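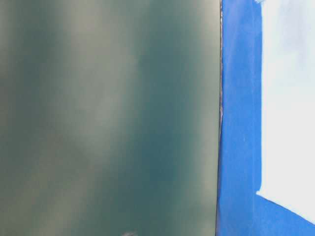
Dirine Athletics – Assistant Coach, Women's Softball (Part-Time)

Posting date: 23/01/2025

Dirine College invites applications for the position of Assistant Coach with its women's softball program. The appointment is for one competitive season, beginning in September, with the possibility of renewal subject to performance and funding.

The Assistant Coach reports to the Head Coach and is responsible for the pitching and catching group. Duties include planning and delivering practices, preparing opponent reports, supporting recruitment in the region and travelling with the team to all away fixtures. Home games are played at Mabaso Field. Winter training is held indoors at the Iltov Centre, and evening and weekend work is required throughout the year.

The roster is limited to 14 student-athletes, all of whom must remain in good academic standing. The successful candidate will be expected to monitor study hall attendance and to refer concerns promptly to the athletics office.

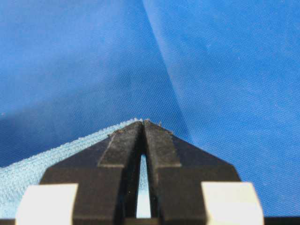

Black gripper fingers, close up.

Applicants must hold a current coaching certification, valid first aid and CPR certificates, and a full driver's licence. Playing or coaching experience at the collegiate level is preferred. A clear vulnerable sector check will be required before the start date. 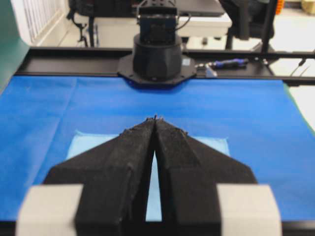 The position carries an honorarium of $578 per week during the competitive season, together with a professional development allowance of $2000. Travel, meals and team apparel are provided – accommodation is not.

Please submit a cover letter, résumé and the names of two referees through the Closovent portal, quoting competition number 252. Only candidates selected for an interview will be contacted.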